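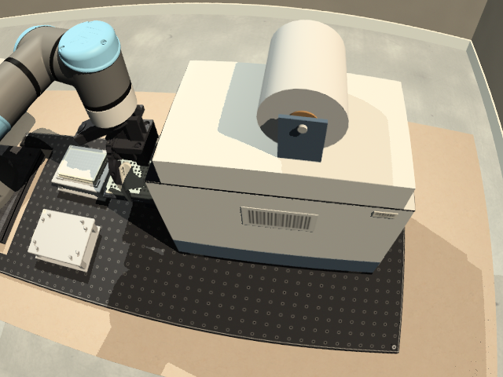 A Visit to the Doãn Writers' House Open Day

I'd been meaning to get out to Clitdale for years, ever since my old book club chum Pao-chu Fang moved up that way and began sending me postcards with the bus timetable copied out on the back (a hint, I think). So when the Doãn Writers' House announced an August open day, with readings, a tour of the archive and lunch thrown in for the price of a paperback, I had no excuse left. I packed a thermos, two novels in case one turned out to be a dud, and a cardigan, and caught the early bus.

It takes longer than you'd expect. The road follows the river as far as Plarnus and then seems to change its mind, and we stopped for a good while beside a paddock while the driver had a chat with somebody in a ute. I got through 31 pages of the first novel, so I can't complain.

The House is a weatherboard place with a deep verandah, set back behind a row of plum trees. It was left to the district by the Doãn family, who ran the local newspaper for two generations and seem to have kept every scrap of paper that came through the door. There are six writers' rooms upstairs, a library and a kitchen downstairs, and a long shed out the back where the workshops are held. Lena Kozłowski, the director, met us on the steps and gave a welcome that was short and friendly and mostly concerned with where the toilets were. I warmed to her at once.

We were split into groups of ten, and mine went to the library first. I had pictured something rather grand, with ladders. It is a plain square room with good lamps and the most comfortable chairs I have sat in for a long time, and the shelves are arranged by where the author lived when the book was written. You can stand at one end among the people who stayed put in Clitdale all their lives and walk slowly towards the ones who left for the city, or for overseas, and then (this pleased me very much) there's a low shelf beside the door for those who came back again. Our guide, Thu Nghiêm, told us the collection stands at 1210 titles, and that the arguments over who belongs on which shelf are the liveliest part of her job. One poet has been moved three times. His daughter writes letters about it.

The archive is in what used to be the dining room. We were allowed to look at some of the newspaper's old correspondence files, and I spent far too long over a run of letters from a woman in Plarnus who submitted a poem every single week and was knocked back, very kindly, every single week. The replies got longer as the years went by. Towards the end the editor was telling her about his garden and asking after her sister's knee, and then he printed one, a little thing on frost. Thu let me copy out two lines of it in pencil. I won't put them here, as I didn't ask whether I could, but do go and see them.

Lunch was on the verandah, pumpkin soup and a very good cheese damper, and I found myself next to Tuulikki Keskinen, who has one of the upstairs rooms until spring. She is translating a long Finnish novel set on a ferry and had been stuck for two days on a word for the particular feeling of having missed the last boat on purpose. The whole table had a go. Pao-chu offered "dawdled", which I thought was rather marvellous, and Tuulikki wrote it on her serviette, though she may only have been polite.

The readings followed in the shed. I'll confess that I usually drift off at readings, especially after soup, but Sandamali Sultana had me sitting up straight from the first page. She read from a novel in progress called Surkilham, named for a town which exists only in the book, where the council has decided to rename all of the streets and can't agree on the first one. She does the voices! Not in a showy way, just enough that you know the mayor from his brother. She stopped in the middle of a council meeting, closed the folder and sat down, and there was an actual groan from the back row. I'm told it's a year off being finished. I've asked to be put on the list.

I did think the question time ran on a bit. There's always a gentleman who has more of a speech than a question, and he had come. Lena let him go for a fair while and then thanked him so warmly that he sat down without noticing he'd been stopped, a skill I'd dearly love to have.

A few practical notes, if you're thinking of going. Parking is on the grass and would be boggy after rain. The upstairs rooms aren't part of the tour while writers are in residence, so don't go expecting to peek. The bookstall takes cash only, and the second-hand table is picked over early, so go there before the library if you're a collector. Most of the ground floor is step-free, but the path to the shed is gravel and slopes more than it looks – Pao-chu's walker found it hard going, and I'd suggest asking for the side gate.

I came home with four books, a jar of plum jam and a photocopied application form for the autumn workshop on letter writing, which Thu pressed into my hand at the gate. I've filled in as far as "previous experience" and have put the kettle on while I think about it.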